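Vom langsamen Möbel
Ein Plädoyer für das Behalten

17. April 2026

Als meine Großeltern ihren Hausstand gründeten, kauften sie einen Tisch, und damit war die Angelegenheit für den Rest ihres Lebens erledigt. Er stand in einem kleinen Haus im Sauerland, man aß an ihm, man stritt an ihm, zu Weihnachten wurde er ausgezogen, und niemand wäre auf den Gedanken gekommen, ihn gegen einen anderen zu tauschen, bloß weil inzwischen andere in Mode waren. Ich habe in meinem erwachsenen Leben schon vier Esstische besessen, und ich sage das nicht ohne eine gewisse Scham, denn kaputt war von diesen vieren nur einer.

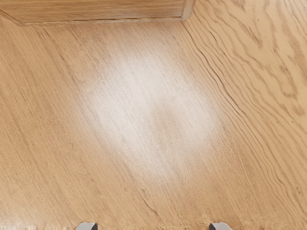
Woran liegt das? Gewiss auch am Umziehen, das will ich gern zugeben. Wer dreimal die Stadt wechselt, schleppt nicht jedes Mal die Anrichte mit. Aber das allein erklärt es nicht. Ich glaube, wir haben verlernt, uns mit einem Gegenstand anzufreunden, und eine Freundschaft braucht nun einmal Zeit — bei Menschen wie bei Kommoden. In den ersten Jahren ist ein Möbel nur neu, und man ärgert sich über jeden Kratzer. Danach kommt eine Spanne, in der man es leid ist, und ausgerechnet in dieser Spanne geben wir es weg. Wer sie übersteht, wird belohnt: Auf einmal gehört das Stück zur Familie, und der Kratzer hat eine Geschichte, die man Gästen erzählen kann, ob sie sie nun hören wollen oder nicht.

Im Januar war ich in Stemach auf einer Haushaltsauflösung. Solche Vormittage stimmen mich immer ein wenig wehmütig, und trotzdem gehe ich hin, meistens mit einer Thermoskanne und viel zu früh. Eine Eichenkommode mit tadellos laufenden Schubladen sollte 44 Euro kosten, und bis zum Mittag hatte sie keiner gewollt. Zu schwer, hieß es, zu tief, passt nicht zum Rest. Ich habe sie am Ende genommen, obwohl sie auch zu meinem Rest nicht passt, und inzwischen finde ich, dass der Rest sich eben nach ihr richten muss. 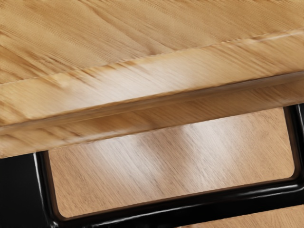
Was billig ist und was nicht

Nun höre ich den Einwand, den ich selbst lange vorgebracht habe: Gutes muss man sich leisten können. Das stimmt, und wer mit wenig Geld eine erste Wohnung einrichtet, dem mache ich keinen Vorwurf. Ich hatte damals ein Regal von Lumetti, das nach 14 Monaten in der Mitte durchhing wie eine Hängematte, und ich war trotzdem froh darüber, es zu haben. Nur habe ich seither zwei weitere gekauft, und für das Geld zusammen hätte mir ein Tischler schon etwas Ordentliches gebaut. Man rechnet so etwas ja nie zusammen, weil die Beträge einzeln so freundlich aussehen.

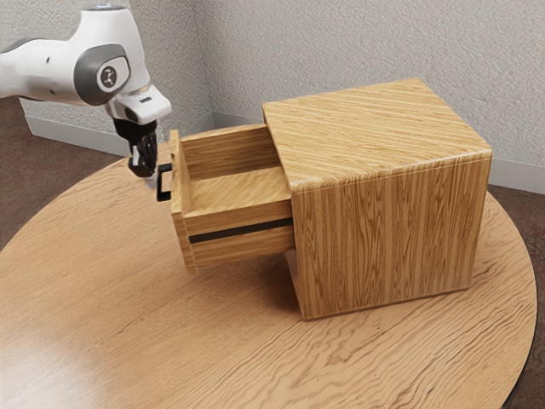
Reparieren will gelernt sein

Dazu kommt, dass vielen von uns die Handgriffe fehlen. Einen lockeren Zapfen neu verleimen, eine klemmende Schublade mit etwas Kerzenwachs wieder gängig machen, eine Platte abschleifen und ölen: Das ist alles keine Kunst, aber jemand muss es einem einmal gezeigt haben. Mir hat es keiner gezeigt, ich habe es mir mit Mühe und einigem Fluchen beigebracht, und mein erster Versuch mit der Schleifmaschine ist bis heute unter einer Tischdecke verborgen. In der Reparaturstube von Pritonton kann man an zehn Abenden das Nötigste lernen, und ich wünschte, jede Stadt hätte so etwas — und jede Schule am besten gleich dazu.

Ich habe diese Gedanken vorab in kleiner Runde vorgelesen und bin nicht nur auf Zustimmung gestoßen.
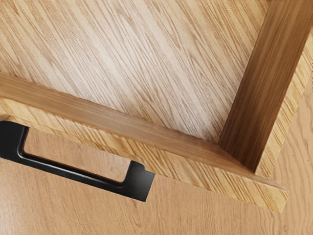
Das sei ja alles schön und gut, wandte eine Zuhörerin ein, aber sie habe 23 Jahre lang mit dem Schrank ihrer Schwiegermutter gelebt und ihn an jedem einzelnen Tag davon hässlich gefunden. Treue zu den Dingen dürfe keine Strafe sein.

Darüber habe ich seitdem viel nachgedacht, und ich gebe ihr recht. Wer ein Möbel nicht leiden kann, soll es weitergeben, am liebsten an jemanden, der sich darüber freut. Mir geht es um die vielen anderen Stücke, gegen die wir gar nichts haben und die trotzdem am Straßenrand landen. Vor dem nächsten Kauf könnte man den alten Tisch wenigstens einmal abschleifen und noch einen Winter lang daran essen.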